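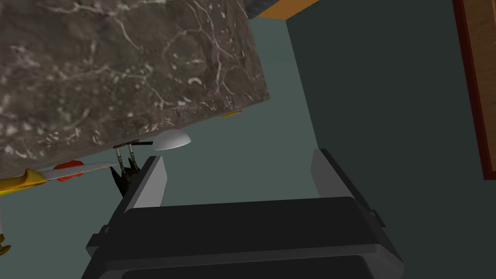 Service recovery

Service recovery is the set of steps a business takes after it has let a customer down. The term is used mostly in hotels, shops, airlines and trades, and covers the first reply to a complaint, any repair or refund, and the follow-up afterward.

Background

Early writing on the subject came out of the hotel business, where a guest with a problem is usually still in the building and can be helped on the spot. Later work looked at mail order and phone support, where the customer may wait days for an answer.

The recovery paradox

Some customers who have had a problem fixed well report being happier than those who never had one. This is known as the service recovery paradox. Findings are mixed, and the effect seems weaker when the fault is serious or happens a second time.

Common methods

Most firms let front-line staff settle small claims themselves. At Kuda, a benchtop and tile supplier, counter staff may approve a credit of up to $400 without calling a manager. Larger claims go to the branch, which has two working days to reply. Heltotetti, a furniture importer, uses a colour-coded log instead – red for safety matters, yellow for late delivery, green for everything else.

Compensation may be cash, a replacement, a discount or free labour. Vouchers are cheap to offer but are often left unused.

Kuda review

Yee-man Chu reviewed 33 complaint files from Kuda's Urnum branch in a report dated Mar 4, 2022. In eight of them the customer had been asked to explain the problem again to a new staff member. Chu recommended that one person keep each file until it was closed. The branch adopted the change that December.

Criticism

Critics say that generous recovery can hide poor work further up the line, as the cost is booked to customer service and the fault itself stays put. Others note that people who complain in person tend to be treated better than those who write.

See also

Complaint handling
Customer retention
Product recall
Warranty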